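Workshop notebook, February, evening
Retellings group, the river cycle

Kerstin was already here when I came in and had put the heater on, bless her, so we began with warm feet for once. We are on the third telling of the ferry story now and I want to get down what changed while I still have it in my ears, because last time I left it until the next morning and found I had written down my own version and none of anybody else's.

For Radka, who missed the first half: the agreed outline is still the one from before Christmas. The old ferryman of Prilico has carried people over the river all his life and has never set foot on the far bank himself. A girl comes down with a goose under her arm and no money, and asks to be taken across to her grandmother. He says the fare is one true thing. She tells him that the goose can talk. He takes this for a lie and leaves her on the jetty, and by evening the river has risen so high that he can't land on either side. Then comes the long night on the water, with the goose swimming alongside and telling him everything he has ever forgotten, and in the morning he lands on the far bank whether he likes it or not.

Kerstin told it straight through, and it took 43 minutes, which is too long for a first half and she knows it. But oh, the night on the water was good! She has dropped the storm altogether. There is no thunder and no shouting, the water just comes up, quietly, and the jetty posts go under, first the low one where he ties the boat and then the tall one with the lantern on it. I found I was holding my tea and not drinking it. My only worry is that the goose now comes across as rather kind, and in my head she was always a bit of a scold. We argued about that happily for a good while. Kerstin's view is that a scolding goose gets a laugh and then you can't get the room quiet again for the part about his brother. Mine is that he wouldn't listen to a kind one. We have left it open, and I'll try it my way next time and see how it sits.

A few smaller things from her telling, in the order I scribbled them:

The fare. "One true thing" is repeated four times and I think it wants to be three, with the last one coming from him.

The brother is still called Stan. It was a stopgap name and I keep meaning to change it, but it has grown on me. It is short, and it sounds well shouted over water.

The grandmother needs something to be doing when he arrives. At present she just opens the door. I suggested salting fish, Kerstin suggested mending a net, and then we both said bread at the same moment, so bread it is, though I suspect every grandmother in every tale we've ever told has been baking.
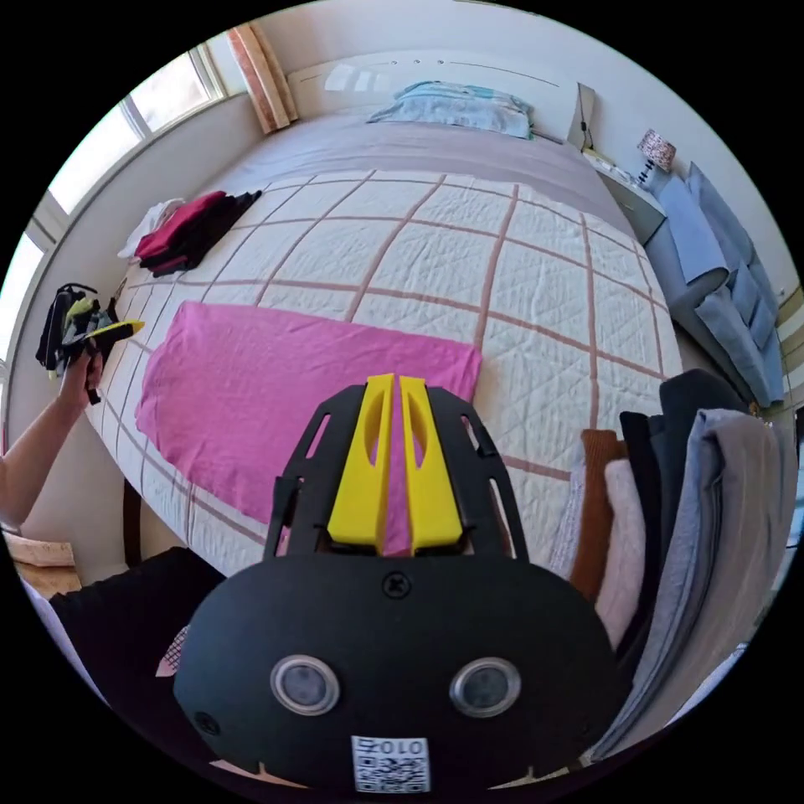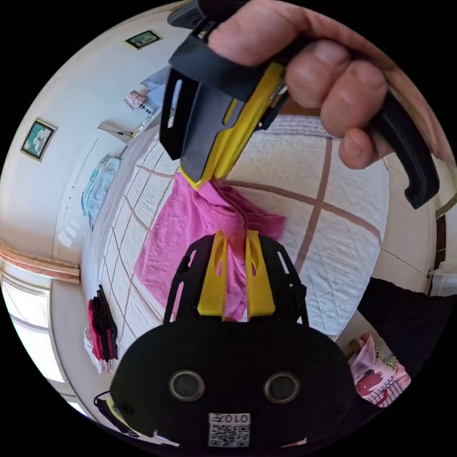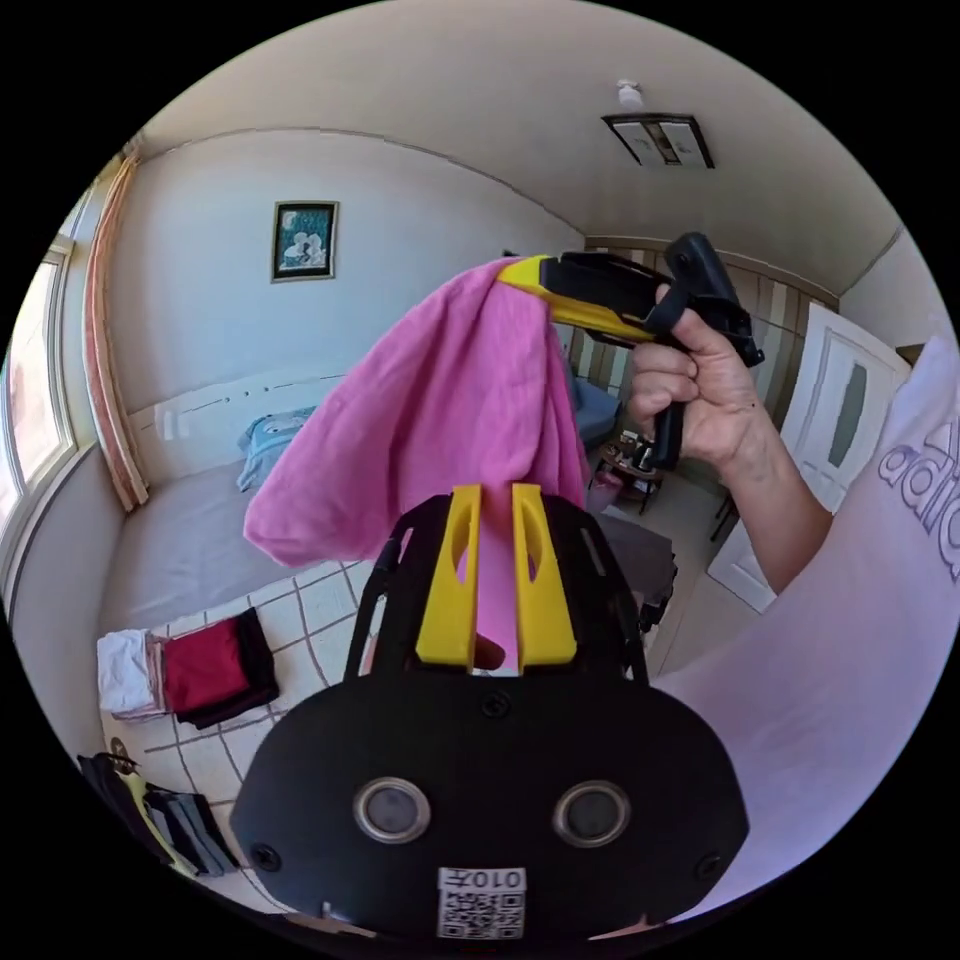
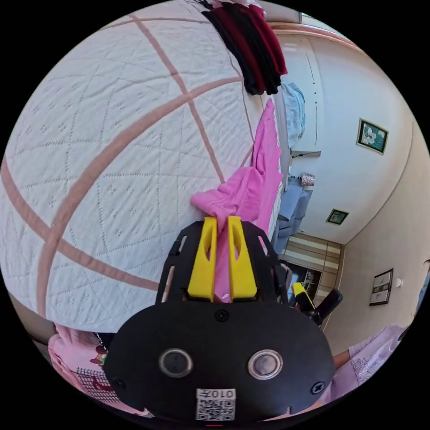

Radka arrived at the break, out of breath and very apologetic, with her pages for the two neighbouring kingdoms. These are Zekex, up in the hills, and Clulex, down on the marsh, and they are meant for the second story, where the ferryman has to carry both ambassadors in the one boat. I was doubtful when she first brought us those names (they sounded to me like something you'd rub on a stiff knee) but she read the opening aloud in that low, dry voice of hers and I was quite won over. Zekex folk will not speak before noon and Clulex folk will not speak after it, so the two courts have never had a conversation, and have been at war for as long as anybody can remember over something neither side has been able to say to the other. The crossing begins just before midday. You can see where it's going, and you want to get there all the same.

Her draft is 1,082 words, which read aloud comes out very nicely, and I wouldn't add much. What I would do is give the ferryman a reason to be slow with the oars. If he dawdles on purpose he's wise, and I'm not sure he has earned that yet, so soon after the goose. If he is slow because his shoulder aches from the long night, then the peace comes about by accident and he can be cross about it. Radka liked the shoulder. Kerstin wants him to be wise. I have written both down so that we can't say later that we didn't.

We spent the rest of the evening on joins, meaning how you get from one story to the next without saying "and after that". The old tellers seem to have managed it with food or weather more than anything, or with somebody arriving tired. I had a go at ending the first story with the grandmother giving him a loaf for the way back, and starting the second with the ambassadors quarrelling over who should sit next to it. It was clumsy, but there's something in it. The loaf could last through the whole cycle, getting smaller, and the children in the front row would keep an eye on it for us.

Also tried: telling the jetty scene from the goose's side. Didn't work. She knows too much and there's nothing left to find out. Put away for now.

Still to do. Kerstin to bring the first half down to 40 minutes or under, and please not by cutting the lantern post. Radka to try the noon scene with no speech in it at all, only looks and the sound of the oars, and then with speech, and bring us both. I am to learn the brother passage by heart, because I have been reading it off the page for weeks now and everyone has been too polite to mention it.

The name of the river is still blank. Radka thinks it shouldn't have one. Ask Kerstin again when she's had her supper.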